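Speaker notes: measuring and fitting internal timber doors in older houses
Zuzanna Rutkowska, Flarkton Joinery
Trade evening, January session, 7 pm start

Slide 1. Title
Introduce self. Workshop side first, site side second. Questions at the end except on hardware, take those as they come.

Slide 2. Site measure
Measure the opening at three heights and three widths. Record all six. The order is cut to the smallest, and the difference goes into packing behind the jamb.
Check both diagonals. On the Górecki job the head was out by 10 mm across the opening and the first measure missed it entirely. Dorota Malinowski picked it up at the second visit, before the stock was docked.
Note floor finish. If the flooring isn't down yet, get the finished thickness in writing from the builder.

Slide 3. Timber selection
Moisture content is read on delivery and again before machining. Both readings go on the job card with the board number.
Boards stay in stick in the workshop until the readings settle. Do not let the client's program shorten this.
Colour matching: bring two finished samples to the house and look at them in daylight and under the room's own lights. Have the client sign the back of the chosen one. 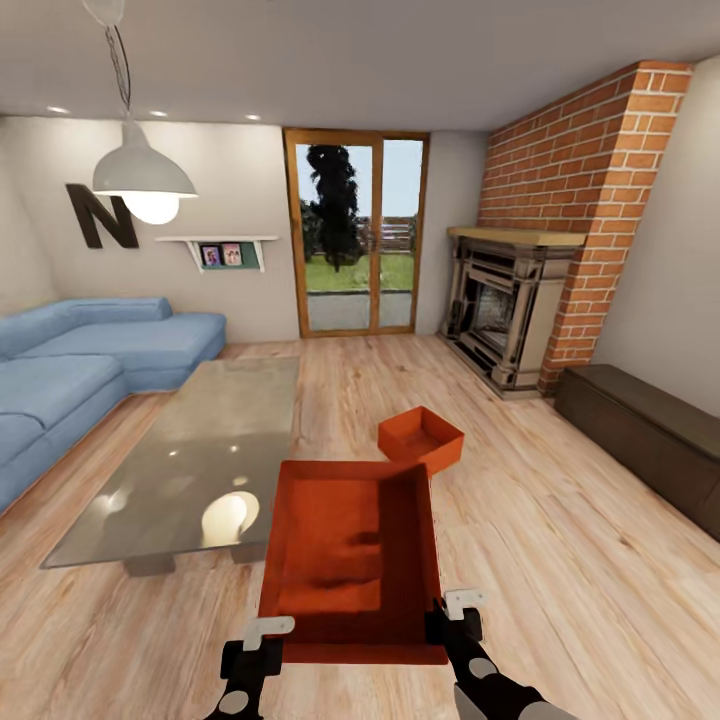
Slide 4. Jambs and stops
Jamb width equals finished wall thickness, lining included. Older plaster varies along the same wall, so take the reading at each side of the opening.
Stops are pinned only after the door is hung and latching. Glued stops come back to us as call-outs.
Standard jamb stock in our shop is 122 mm, ripped down where required. Anything wider is a special and is priced as one.

Slide 5. Hinges
Three hinges on solid doors, all cases. Top hinge set first, bottom second, centre one split between them.
Rebate depth to match the leaf. Test on an offcut before touching the door.
Pilot every screw hole. Wax the screws in dense hardwood.

Slide 6. Finishing
Seal all six faces. The bottom edge is the one missed on site after trimming, so the fitter carries a small tin of sealer and initials the card when it's done.
Ksawery Żak will pass around the two test pieces here. Ask for them back.

Slide 7. Paperwork
Job card 519 is on the screen. Walk through the columns: opening, door size, handing, hardware, finish, variation.
Handing is the most common error on our cards. We now draw the swing on the plan instead of writing left or right.
Variations are priced and signed before work proceeds. Verbal approvals go in the diary with the time.

Slide 8. Contact
Leave workshop number up. Blank job cards are on the table by the door.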